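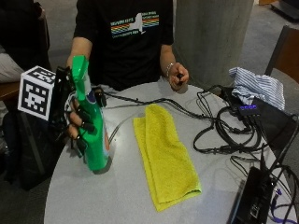
Last updated: September

Vega Barrios has cleaned other people's offices for most of her working life. Now she runs Gukwood, a small crew covering 36 buildings in Rornia. We talked at 6 a.m., her choice. Coffee, no milk.

First thing she wants to talk about is smell. "People think clean smells like lemon," she says. "Clean smells like nothing. If I walk in and get lemon, somebody rushed."

Rushing is the big complaint. Clients want a floor done in 2 hours. Used to be more. "They cut the time, then they call me about teh corners."

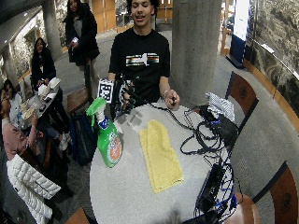

A green spray bottle on a round table.

She started at Numolik, nights, 140 desks a shift. Hated it. Stayed for the people — still has lunch with a few of them. What did she learn there? "Let the spray sit. Go do the trash, come back. Everybody wipes too soon."
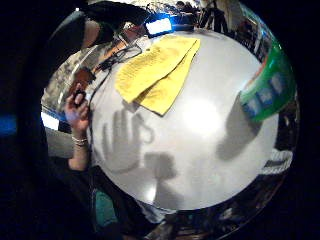
Pay comes up next, and she gets louder. Her crew gets paid for travel between buildings, wich most places in town skip. It cost her the Leka contract. "Fine. I slept good."

Would she grow? Roughly 100 buildings has been suggested to her. She shrugs. "Then I'm in a car all day. I like mopping."

Her phone goes. Somebody's locked out. She takes the coffee with her.

Contact the newsdesk | All rights reserved | Back to top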